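Small Business Talk > Training, Grants and Programs

Thread: Anyone done the Noditz founder scholarship? Worth nine months?

marisol_l
Posted Thu 17 August

Hi all, long-time reader, first time starting a thread. I got an email last week saying I'm through to the second round of the Noditz founder program, the one they run together with the business school at Flotedcombe. It's the online certificate, nine months, and if you get the scholarship they cover the tuition but you still pay a 442 dollar "materials and assessment" fee up front. I've gone back and forth on it so many times that my sister has banned the topic at dinner.

Background on me: I run a tiny kids' clothing resale business out of my spare bedroom. Mostly fleece, pajamas, winter stuff. I do fine in the cold months and then it goes dead from spring on. I've never taken a business class in my life. I do my books in a notebook (please don't yell at me) and I price things by gut feeling.

What I want to know is whether the program teaches you anything you couldn't get from library books and this forum. The website is all smiling people and the word "ecosystem." I can't find a syllabus anywhere! I asked for one and got a PDF with the same smiling people in it.

So if you've done it, or started it and quit, I'd love to hear. Also is it really six hours a week? I've got two kids in elementary school and six is about my limit. 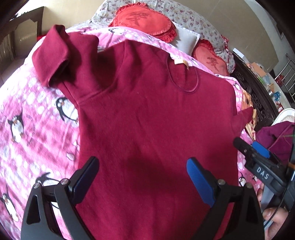 yolotzin_s
Six hours is what they tell you, and it was true for me for the first two modules. Then you hit the finance module and it was more like ten or eleven, every week, for a month and a half. I finished last December and I'm glad I did it, but I cried over a cash flow spreadsheet more than once.

The good: the finance module, the same one that made me cry. I had no idea that I was losing money on every wholesale order until an instructor made me put my own hours in as a cost. I raised my prices the next day. Two customers left and I didn't miss them one bit.

The not so good: the marketing module is old. There's a whole week on business cards. The group project is a gamble too, because you get put with whoever is in your time zone, and in my group two of us did the work.

And the fee, ugh. It bugged me too. You do get the textbook access for it, but only while you're enrolled.

benavides_a
I'm going to be the grump here. I did one term and dropped out, and I'd tell anybody in Marisol's shoes to skip it.

If somebody offers you a scholarship and then sends you a bill, that's a discount. Call it a discount and I have no problem with it. I asked them straight out how many people who start get to the certificate and I got a very polite email with no number in it.

What I needed was someone to look at MY business. What I got was a recorded lecture on a soda company and a quiz. I run a two-truck moving outfit. I don't need to know how a soda company entered a foreign market.

After I quit I signed up for the free evening sessions at the Bañuelos center and got more out of four Tuesday nights than the entire term. A retired bookkeeper sat down with my receipts and we went through them line by line.

yolotzin_s
Alaric, you left before the finance part though! That's the piece where they do look at your own numbers. I agree the first term is slow. I nearly bailed too.

benavides_a
Fair enough, I did leave before that. But why put the useful part behind a whole term of soda? If I ran a restaurant like that, the bread would come out at closing time.

marisol_l
Thank you both, this is already more than I got from three calls to their info line. I didn't know the order of the modules, and that matters a lot for me, because if I start in the fall then the slow part lands right on my busy season, and the hard part comes when business is dead and I have time. That might be kind of perfect? Or I'm talking myself into it.

Yolotzin, did you have to use your real business for the project or could you make something up? Mine feels too small to show anyone. I'm not joking when I say it's one room and a shelf. 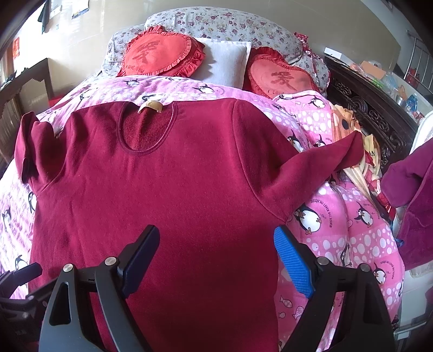 Apolinar says small is better for that. He's my cousin and doesn't have an account here, so I'm typing this for him — mahnaz_n, hi everyone. He did the Noditz certificate with a shoe repair stand and says the people with one product and one set of costs had the easiest time of it, and the ones with big plans and no sales were lost by week three. He also says to tell you that you can use a made-up business but the instructors go easy on you if you do, and you don't learn much that way.

My own two cents, I haven't done that program but I teach a night class for adults and I've seen a lot of these partnerships come and go. Things I'd ask before I paid anybody a cent:

Who grades your work, a person or a quiz?
Can you pause if a kid gets sick or you have to work?
Does the certificate count toward anything else later on, and is that in writing?
What happens to your fee if you drop in the first month?

That last one trips up so many of my students. The refund window is sometimes just a few days and it starts when you register, before you've even seen a lesson.

yolotzin_s
Good list. From what I remember: a person grades the big assignments, quizzes are automatic. You can pause once. I never asked about the refund so don't go by me on that.

On credit, they told my group it would count as one course toward the degree at Flotedcombe, but one guy in my cohort tried to use it and had to send in all his assignments again for review. He got it in the end. It took him all summer.

benavides_a
I did ask for my money back and the answer was no. I was in week five, so that's on me for not reading. Fourteen days is what my paperwork said. Check yours, it could be different now.

Also, since we're talking about money, does everybody know about the Wunel small grants? They give up to 4,000 for equipment or training and you don't have to be registered as a company, just show a year of sales. A notebook counts, Marisol. I took in a spiral one with coffee on it and they were perfectly nice. It took two visits and some photocopying.

If you got that, you could pay the Noditz fee out of it and buy yourself a decent label printer with what's left, and then I'd have much less to complain about.

marisol_l
I did NOT know about Wunel. A year of sales I can do, I've got nearly three years in there, it's just that some of it is in purple crayon because that was what was within reach. Going to look at the form tonight.

Mahnaz, please thank your cousin for me, that made me feel a whole lot better. I wrote out your questions and I'm going to send them in an email so that I have the answers in writing. I'll ask about the fourteen days too.

Where my head's at right now: apply for the grant first, go to a couple of the Bañuelos evenings while I wait (do you need to sign up or just show up?), and only say yes to Noditz if they answer properly. They want a yes or no by the end of the month, so it's tight.

Oh, and since the second round wants a page on "your product and your customer," I've been trying to write that as well. So far I have "parents who are tired." Suggestions welcome.

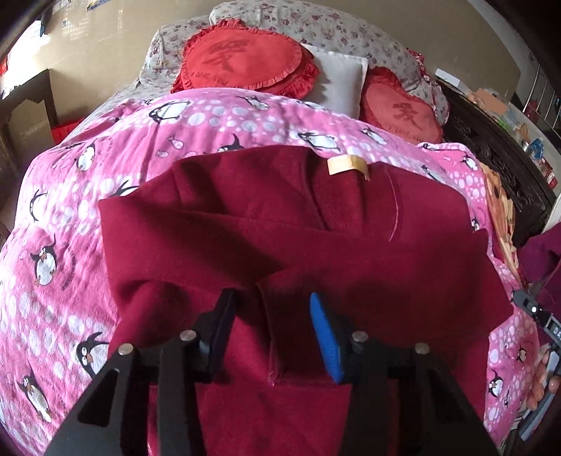
Dark red fleece top on the penguin bedding

yolotzin_s
"Parents who are tired" is better than what I turned in! Keep it and then say how often they buy and what they spend. They love a number. Mine came back with "who exactly?" written next to every second sentence.

mahnaz_n
I'd add where they find you. Friends of friends, the school, an app, whatever it is. When I read my students' pages that's the bit that's always missing, and it's usually the most interesting thing about the business.

And I'll pass on the thanks. He's going to be unbearable about it.

benavides_a
You can just show up at Bañuelos. Get there early if you want the bookkeeper, there's a line. Bring the notebook, crayon and all.

I still think you should skip Noditz, for the record. But if you do go, come back and tell us whether they've fixed that first term. I'd like to know if the soda company is still in there.

yolotzin_s
It was still in there in December, Alaric. There was a sequel.

marisol_l
Oh no. OK, email sent, all four questions plus the refund one. Will update when they write back.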